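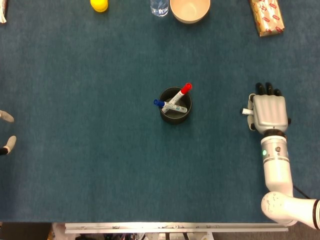
Pen Pot Month is back, and we have been looking forward to it since the clocks changed! Every July we ask all the rooms at Skatness to sort out their desks and craft tables, and every July the same thing comes to light, namely that we own far more pens than we have pens that write. Last year's grand total was 3,201, gathered from drawers, windowsills, coat pockets and the biscuit tin in the print room. Of those, 2,248 still worked. The rest went off to the recycling point at Zemden in two very heavy crates. This year we'd like every table to end up with something like the plain black pot on the blue-green cloth, one red marker, one blue, caps poking out over the rim where you can grab them. It's such a pleasure to sit down to a table like that and get straight on with the lettering.

Joining in is easy. Tip everything out on to scrap paper, try each pen with a good long squiggle, and keep only the ones that make a proper line. Put your spares in the cupboard by the Salgado Room, where there are now trays for red, blue, black and "other" (the purple people have asked for their own tray and we are thinking about it). Dead pens go in the tub under the noticeboard. Please leave the caps on, even the dead ones, as last year we had a very inky afternoon with the tub.

Markers should be stored lying down if they're going into the cupboard. In a pot on the table they're fine for everyday use, and if one starts to look faint try laying it flat overnight before you give up on it. Mine came back beautifully and did all the labels for the plant sale.

If you need a pot, we have 42 of them left over from the Grornier sale, mostly black with a few green. Washed jam jars are lovely too, though they do tip over if you're a heavy-handed sort like me. We've also cut 500 sticky labels for anybody who wants their table's name on the bottom.

Bring your totals to the tea hatch before the end of the month, working and not working on separate lines please. The table with the best squiggle sheet gets first pick of the new brush pens, and I have seen them, and they are gorgeous.

Olga Carrilho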